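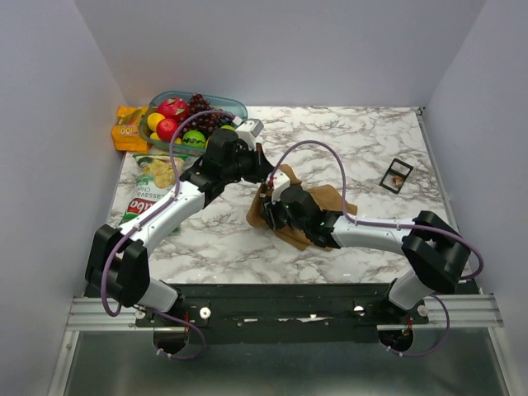
Two robot arms at a marble-patterned tabletop, with a brown cloth and a container of fruit.

Masgate extends food scrap pickup to 420 more homes

Masgate will add 420 homes to its weekly food scrap pickup starting in January 2020, the town's public works office said. The new stops are all on the east side, between the rail line and Fundholm Road.

Each home on the list will get a small lidded pail for the kitchen and a larger bin for the curb. The bins go out on the same morning as the regular trash. Fruit and vegetable peels, bread, coffee grounds, eggshells and plain paper towels are accepted. Meat, bones, cooking oil and plastic bags are not, and that includes bags sold as compostable.

The town began the service in July with 300 homes near the center. Most of those homes stayed with it through the fall, according to the office, though several asked for a second pail and a few complained about bins being left in driveways. Drivers have been told to return bins to the curb strip.

The scraps are hauled to the Vondik composting yard, where they are mixed with leaves and wood chips. Finished compost from the first loads is expected to be ready by spring. Homes on the route may pick up two free bags each, and anything left over will be used in town parks.

Service costs $2 a month and is added to the water bill. Homes that do not want it can opt out by phone or at the counter in town hall. There is no fee for leaving, but the pail and bin have to be returned.

Gazi Hauling holds the contract for the route and will run one more truck to cover the new streets. The town has not set a date for reaching the west side, where narrow lanes make it hard for the current trucks to turn. Apartment buildings are also not included yet. The office said it would look at shared bins for those later in the year.

A street list and a one-page guide to what goes in the pail are available at the town hall counter and the library.

Contact the newsroom | Corrections | © Masgate Town News. All rights reserved. | Back to top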